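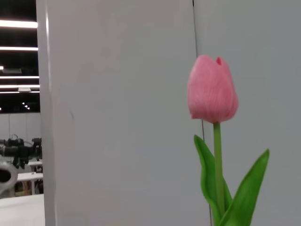 Teaching an arm to pick a tulip: how much does the teaching method matter?

Project report, Robotics Lab II, Genddale
Junhao Jia and Kulsoom Marwat
January 13, 2020

Summary

We compared two ways of showing a robot arm how to take a tulip by the stem, lift it and lay it in a tray. In the first, a person holds the arm and moves it through the task. In the second, the person stands a few steps away and drives the arm with a handheld controller. The project proposal predicted that remote demonstrations would produce a better learned controller, as the person's hands stay out of the camera view. We found a difference in that direction, but we do not trust it very much, and a large part of this report is about why.

1. Background

Our starting point was a claim we kept meeting in the course reading and in the lab itself, that a person can "just show" the robot what to do. We were doubtful about the word "just." Somebody has to decide what the task is, where it starts, when it is over and which tries are good enough to keep. Those decisions are usually reported in one line, if at all. We wanted to do a small study where they were written down.

The flower task came from the Gondal project, which is the name our lab section uses for handling soft things. Earlier groups had used sponges and bread rolls. A tulip is harder in one way and easier in another. The stem is thin and will crush, and the leaves get between the fingers. On the other hand it does not roll away, and it has an obvious right place to hold it. We suspected from the start that the second point would make our results look better than they deserved.

2. Equipment

The arm is the lab's Plulero, with a two-finger gripper and a small camera mounted near the wrist. The camera moves with the hand, so the flower grows larger in the picture as the arm approaches. There was no second camera. We asked for one and were told to see how far we got without it. That was probably good advice for a course project, but it means that everything the learned controller knows about the flower comes from one moving viewpoint.

Maximum load at the gripper is set at 700 grams in our lab's configuration. Nothing we lifted came near that. We mention it since the limit also affects how stiff the arm feels when a person pushes it, and this turned out to matter.

Recording and training were done with Privari, the lab's own software. It saves the joint positions, the gripper opening and the camera pictures together. We used the default training settings throughout. We did try changing them near the end and the results moved by more than the difference we were trying to measure. See section 6.

3. The two methods

3.1 Guiding by hand

The person presses the release button, takes hold of the arm behind the wrist and moves it. The fingers are opened and closed with a second button on the same handle.

This is described in most places as the natural method. Neither of us found it natural. The arm is light to move in some directions and heavy in others, and close to the flower you want small motions exactly where it is heaviest. Kulsoom ended up using both hands, which meant taking a thumb off the gripper button at the moment it was needed. Junhao learned to lean over the table and pull from above. These habits are in the recordings. A controller trained on them learned a kind of dip and pause before the grasp that has nothing to do with tulips.

The second problem is the one everybody expects. A sleeve or a forearm comes into the camera picture. We rolled our sleeves up and stood to the side, and it still happened.

3.2 Driving remotely

The person holds the controller, watches the arm directly and steers. We allowed looking at the arm but not at the camera picture on the monitor. Some groups do it the other way around. Our choice is open to criticism: the person judges distance with two eyes from the side, and the learned controller then has to make the same decision from the wrist view alone. If the demonstrator stops because he can see a leaf is about to be pinched, and the leaf is hidden from the camera, then the recording shows a stop with no visible cause.

Remote driving was slower. It also took longer to get used to, and we did not record our first afternoon with it. For hand guiding we recorded from the first try. We only noticed this was unfair after the data had been collected.

4. Procedure

One flower stood upright in a fixed holder. Before each try we turned the holder and shifted it within a marked square. The arm began from the same raised position. A try counted as a success if the tulip ended in the tray with its stem unbroken and its head attached.

We recorded 200 demonstrations and kept 184. The others were thrown out for one of these causes: the flower was dropped, the recording stopped early, or the demonstrator asked for it to be thrown out. The last cause is a weak spot. There was no rule for it. When we went back through the notes, most of the requests came on the hand-guided side, and in several cases the try had met our own definition of a success but "looked bad." By removing those we cleaned up one set more than the other.

Of the demonstrations we kept, 95 were guided by hand and the rest were driven remotely. We did not trim the larger set to match.

A flower was replaced when it began to show marks from the fingers. We tried to change flowers evenly between the methods but did not keep a proper log for the first week. Tulips also open and bend as they stand, so a flower from the morning is a different object by late afternoon. Most of the hand-guided sessions were in the morning, as the lab was busier then and we needed to stand close to the arm in any case. Remote sessions were mostly later. So method and flower condition are mixed together in our data and we can't pull them apart.

5. Results

Both trained controllers could pick a tulip. We want to say this clearly, as the rest of the section is mostly complaints. With the flower near the middle of the marked square, both reached the stem and closed on it most of the time, and watching this work the first time was a good moment.

Near the edges of the square the two behaved differently. The controller trained from hand guiding tended to approach well and then hesitate, sometimes opening and closing the fingers again with no need. The one trained from remote driving was smoother but often went in too high and caught the stem right under the bud. By our success rule that is fine. Anyone who sells flowers would disagree. If we had required a grasp below the leaves, the ranking would have come out the other way on the edge positions.

We are leaving out the table of success rates that was in our draft. Our instructor asked us how often we had repeated each test, and the answer was not often enough to support a percentage. We can say that the remote-trained controller succeeded more often under our rule, that the gap was small, and that on one of our three test days there was no gap.

One check was more useful than the main test. We ran both controllers with the holder in place and no flower in it. Both reached for the usual place, closed the fingers on air, lifted and carried nothing to the tray. The remote-trained one did so very smoothly. It is hard to watch that and still say that the arm had learned to pick a flower. A fairer statement would be that it had learned a path that bends a little depending on what the camera shows, and that our marked square was small enough for such a path to work.

We then placed the holder with a flower in it outside the square, by a hand's width. Both controllers failed every time we tried this. They did not fail in the same way, but we would not read much into that.

6. What we think went wrong

The size of the square. We made it small so that we would have successes to report. It also made the task one that could be solved with very little looking.

The background. All recordings were made in one spot with the same partition behind the flower. We have no idea what either controller would do in front of something busier. We planned a test of this and ran out of time.

The demonstrators. There were two of us and we wrote the proposal. Junhao expected remote driving to win and did most of the remote driving. A person who had never used the arm would be a better judge of how easy it is to "just show" it something. We had hoped to bring in students from the June intake and this did not work out.

The settings. As mentioned, changing the training settings changed the outcome more than changing the teaching method did. We found this in the final days. If we had found it first, we might have picked another question.

7. Advice to the next group

Write the rule for throwing out a demonstration before recording any. Have someone other than the demonstrator apply it.

Run the empty holder test on the first day you have a trained controller. It takes a few minutes.

Practice both methods for the same length of time before recording, and alternate them within a session. Swapping over is annoying because the controller has to be paired again, but the mixed order would have saved us most of section 4.

Log every flower change. Buy more flowers than you think you need, and keep them out of the sun by the window bench.

Our recordings, including the discarded ones, are on the lab drive in the Gondal folder. The discarded files carry the note we made at the time, where there was one. The files from the first week are named differently from the rest, and Kulsoom has the list that matches them up.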